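Misaki Kubo
Thread on moving house for training rotations, cos I've just done it again and I am tired and there is a wardrobe in the hall

So. Cadbridge to Rallville. 82 miles. Found out which hospital in plenty of time, found out which SITE much later, and the two sites are on opposite sides of the river with one bridge. Guess which side I'd signed for a flat

Total cost this time £3474. Van, deposit, overlap rent, parking permit, new blinds because the old ones don't fit obviously. Kept every receipt in a biscuit tin

Claimed back so far: nothing. Form went in, form came back. Wrong version of the form. The right version isn't on the intranet, you have to email for it, and the person you email is on leave
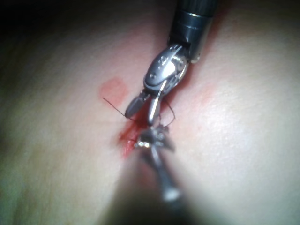 Last edited Friday

Anyway. Things I'd tell anyone moving in August, in no order

Ask for the rota before you sign ANYTHING. Not the draft rota. There's always a draft and it's always lovely

Overlap rent is claimable in some places and not others and the policy will be a pdf with "removal expenses" in the title. Search that, not "relocation". Took me two moves to learn this

Get your quotes in writing even if the van is your mate's dad. Especially then

If they offer hospital accomodation go and look at it. In person. Open the fridge

Takumi Imai did the same move the year before me and sent me a list of streets to avoid, which I ignored, and I now live on one of them. Bins at 5am. Sorry Takumi

Someone's asking about partners. Mine stayed in Cadbridge. We do alternate weekends in theory. In practice it's whoever isn't on nights, and the last train back is stupidly early so you spend Sunday looking at the clock

The train's another thing. A season ticket makes no sense if you only do it now and then, singles are daylight robbery, and the railcard doesn't work before ten

Driving then. Staff car park waiting list at Rallville: I'm number 70. Was told this cheerfully

Permit for my own street took longer than the actual move. Needed a council tax bill as proof of address, needed proof of address to get the council tax bill. Ended up taking my tenancy agreement in and standing at the desk
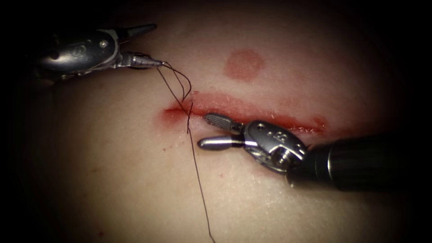 And then there's the GP. You have to re-register every time, you're sent the same questionaire, and somewhere my records are still doing the rounds of places I used to live

Same with the dentist, except there isn't one. Still on the books in Cadbridge, so check-ups get fitted in around seeing my own boyfriend. Romance

Post redirection: pay for the longer one. I did the short one last time and a pension letter went to a flat full of students who very kindly wrote "not here" on it and kept the biscuits my mum sent

Boxes. Stop unpacking the ones you didn't open in the last place. I have one marked MISC KITCHEN that's been through three flats and I think it's a fondue set

Replies are saying it should be longer placements, fewer moves. Yes. Please. Or at least keep us in one half of the region, that'd do me

Also yes I know other jobs move people about. My sister's lot pack her boxes for her and pay for the hotel. I was given a lanyard

Bit of good news, the flat has a bath and there's a bakery 15 minutes' walk away that does cheese scones till they run out

If anyone at Rallville has the current version of the expenses form pls message me. Or wants a wardrobe. It's pine, it's heavy, it doesn't go up the stairs, collection only

Right, bed. Will add the storage unit saga tomorrow if I'm home before eight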